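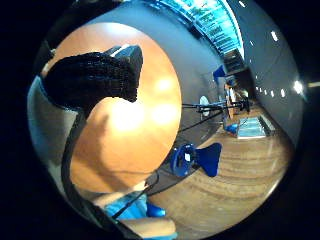

Gloves on, lights up: a morning talking wood, dust and brushes

December
By the Trirkwood Newsletter

She has been cleaning wood for 19 years, first in other people's houses and then, once word got around, in offices and meeting halls from Wadau to Nenddale. When I asked if she'd mind a visitor while she worked, she told me to come before nine, bring my own coffee and keep it well away from the furniture.

I had pictured a cart full of sprays. What she has is a modest collection of brushes, bristly pads and soft cloths, and a great many opinions about each of them (I heard most of them, and I was glad to!). "People go straight for the bottle," she said. "I'd like them to go for something dry first. Most of what you see on a table is dust, and dust with water on it is just mud, only thinner."

She likes a bright ceiling to work under, and she likes to get her face down close to the surface, closer than you'd think was comfortable, to see where the light sits on it. A good strong glare is her friend. Old polish shows up in it, and so do the rings that cups leave behind, and the long scratches from somebody sliding a box across in a hurry.

"You follow the grain," she told me, more than once, and I could tell it was a thing she had said in a lot of rooms. "I had a customer with a beautiful old sideboard, a Zieliński they called it, after the shop it came from. Somebody had gone at it in circles with a scouring pad. I spent a whole afternoon on one door and you could still find the circles if you knew where to look. I always knew where to look."

Her gloves are dark ones, by choice. Light gloves make her fussy, she says, and she ends up cleaning the gloves. For the tops of things and the edges she is fond of anything with long white strands, the kind that hang down and find their own way over a corner. She shakes them outdoors, in all weathers, and washes them by themselves so they don't pick up lint from the towels.

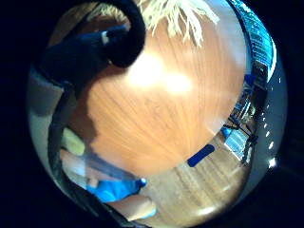
How often should a wooden table be polished?

A few times a year is plenty for a table that gets used every day. Dust it weekly with something soft and dry, wipe up spills when they happen, and save the polish for when the wood starts to look dull.

We got to talking about how she started, and she laughed about her first big job, a hall in Wadau with 183 wooden chairs and no elevator. She did them over a long weekend with a radio and a bag of rags, and she still remembers the number because she was paid by the chair. "They'd told me almost 200," she said, "so I was a little disappointed."

By then my coffee was cold, and she had moved on to the next panel.

Recent items
Getting candle wax out of a tablecloth
Nenddale library reopens its reading room
What to keep under the sink
Letters: squeaky floors in Trirkwood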